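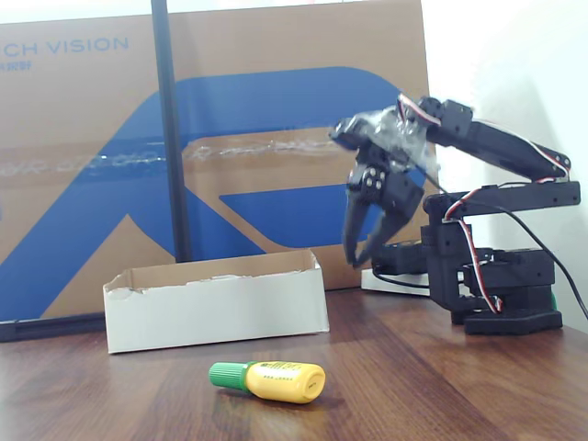
Alletti asked during the open review whether a desktop arm needs a written procedure at all. We think it does – and small labs stand to gain the most!

4.2 Recording rules for tabletop pick tasks

The Kenudetti guideline asks for three checks before each session: the rest pose, the cable path and the camera views. We applied it to 1691 episodes, and the rule on camera views proved its worth right away.
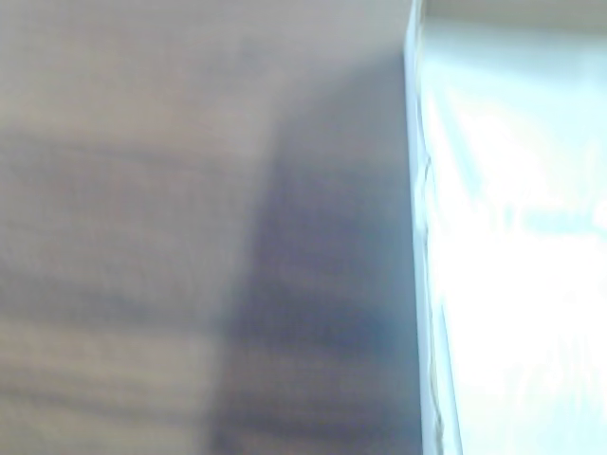 Under rule 3, every view is saved with its episode, even a badly blurred one. Reviewers at Ruchti could then apply their own quality threshold, and nearly 70 episodes were graded differently as a result. 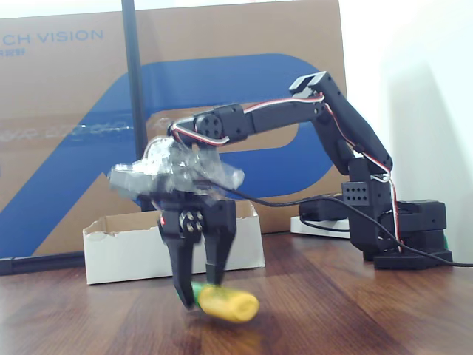 Rule 4 covers the approach to the object. Both fingertips should stay in at least one view until the grasp ends, and operators may not reach into the workspace while the arm is powered.

Figure 3. Side and close views from the tabletop setup. The Andotwood checklist uses the same rule numbers.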